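11 February 2025

Sorting day for the guest room shelf trial, second go. The first one in January was abandoned because we ran out of boxes, so the counts from that are in the old book and should be ignored.

Plan as agreed with Mal-soon Koo: empty the carrier bags, sort by type, put everything away in the Stinier crates, write down what went where. Paper goods in the shallow crate, medicines in the lidded one, food in the deep one. Labels on the short side this time. Last time they went on the long side and could not be read once the crates were on the shelf.

Shelf is the Jomero unit, 62 cm between uprights. The deep crate goes in with a finger's width to spare. The lidded crate is too tall for the middle shelf with its lid on and has been moved to the top. I would prefer medicines up there anyway.

Used the bed as the sorting surface. The table is still taken up with the Brudden lamps and I did not want to shift them. A bed is not ideal – round things roll towards the dip and the bags slide – but the pale sheet makes it easy to see what is there. Everything started in one heap and I worked inwards from the edges. 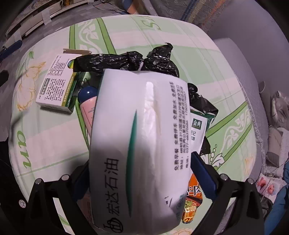
Tissue roll in printed sleeve (宏达石油), going to paper goods. Medicine box, black bags and food packets behind.

The sleeve has a list of services on it in small print: free breakfast, free parking, free water top-up, free hand washing. Then an address and a phone number starting 0377. Leaving the sleeve on for now. It keeps the roll clean in the crate and the large characters are easy to spot from the door.

Decisions on the awkward ones:

Medicine box and the blister strip: both to the lidded crate. Dates to be read and written on the list before the lid goes on. Not done yet.

Pink tube or bottle with the navy cap: no category. Started a small tray for toiletries, which means the list needs a fourth column.

Noodles and the 金典 pack: deep crate, noodles flat at the bottom.

Black bags: check inside, then fold. One was knotted so tightly that I left it for later. Do not cut it, we are short of bags.

Shallow crate weighed 386 g empty on the Heo scale. Scale reads up to 2000 g, so the full deep crate will have to go on the floor scale. Zero was drifting a bit, re-zeroed twice.

To do: more labels (the pack of 100 is nearly finished), dates for the medicines, ask Mal-soon whether the toiletries tray can sit beside the paper goods or needs its own shelf.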